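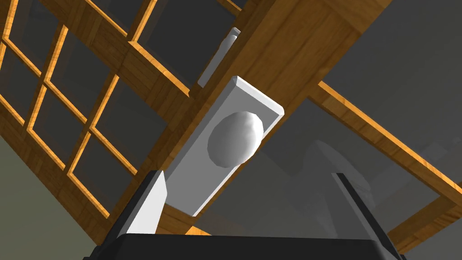
Thread: September notes from our student project on door opening in simulation. September 29, 2019. I'm posting these because a few people in other clubs asked how we run things, and I keep typing the same answers.

1/ The project is called Clavasura. It's a student group and we get a room, two desktops, and a slot on the department's shared machine overnight. The arm is simulated. We don't have a real one this semester and we planned around that.

2/ The task for the fall is one thing: open a door with a round knob. Reach it, close on it, turn it, pull. Last year's group tried doors, drawers and a faucet all at once and finished none of them, so we cut it down.

3/ Round knobs are harder than levers. With a lever you can push down with a closed hand and get away with a sloppy approach. With a knob both fingers have to come in on opposite sides, and the wrist has to turn on nearly the same axis as the knob. If you're off axis the fingers slide off the dome partway through the turn.

4/ We look at everything through the wrist camera, because that's what the policy gets. It takes a while to get used to. The wrist is rolled most of the time, so doors lean, floors end up in corners, and new members spend their first session tilting their heads at the monitor. Turn the wrist instead. There's a key for it.

5/ The houses come from a scene pack called Horkotden. It's made for indoor simulation and the rooms are furnished, with glass doors, windows, pictures on the walls and so on. We picked it because the doors have real hinges in the file and the knobs are separate parts. A lot of free scenes have the knob baked into the door as one mesh and you can't turn it at all.

6/ Getting a scene in is the Import step, capital I, since that's the name of the script. Import reads the scene, checks units, rebuilds the collision shapes and writes out our own format. Please run it on a clean copy. Two people ran it on files that had already been through it and got doors at the wrong scale.

7/ Things to check after Import, before you start any training:
Open the door by dragging it. It should swing and stop.
Turn the knob by itself. The door shouldn't move with it.
Put the gripper on the knob and close. If the fingers pass through, the collision shape didn't get built.

8/ Glass is a problem for us. The panes are see-through in the color image, and the depth channel treats them as solid. So color says there's stuff behind the door and depth says there's a flat surface. We feed in both. Early runs would drift toward whatever was on the other side of the glass. Adding more doors without glass to the training set helped some. We haven't tried dropping depth yet.

9/ Image size going into the network is 128 by 128. Someone always asks if we should go up. We tried 256 for a week over the summer and it ate the whole overnight slot for one run. At 128 the knob is still plenty big by the time the hand is close, and that's the part that matters.

10/ An episode is 60 seconds of simulated time. If the door isn't open by then it's scored as a fail and the scene resets. We used to allow longer, and all we got was long videos of the arm bumping the door frame.

11/ We keep 900 episodes per batch. That's what fits in one night with the reset time included. In the morning whoever is on duty sorts the fails into folders by cause. The folders are: missed the knob, slipped, turned but didn't pull, never found the door. Please don't make new folders without asking. We had one called "weird" and it filled up.

12/ "Never found the door" is the folder I want to talk about. It's the biggest one right now. The arm starts in a random pose, and in plenty of those poses the camera has no door in it at all, only wall or window. The hand has to look for the door before it can do anything else, and we never trained it to look.

13/ Windows make it worse. In Horkotden the window frames and the glass doors use a similar orange wood, with panes divided up by thin bars. At low resolution they look alike. The policy learned "orange grid = go there" and it will happily reach for a window and hover in front of it with the fingers open until time runs out.

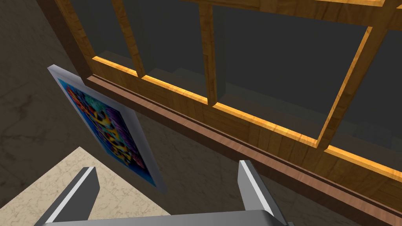
14/ What we're trying next

Two changes, one at a time so we know which one did what. First, a short search phase at the start of the episode where the arm only rotates and doesn't reach. Second, a small extra output that says knob or no knob, trained on labels we get free from the simulator. No reaching until it says knob.

15/ I'm doing the second one. The label code is written, and it runs inside Phromma, our training wrapper, as an option you turn on in the settings file. It's off by default. If you pull the latest version and see an extra column in your logs, that's what it is, and you can ignore it for now.

16/ For anyone joining: you don't need robotics experience. You need to be able to read Python and you need to be willing to watch failed episodes. Most of the work is watching failed episodes and writing down what happened.

17/ Still open: what to do about knobs seen at a steep angle, and whether the plate behind the knob should be in the label or only the knob. I have it as only the knob. If you've done this with another scene pack, reply with what you used.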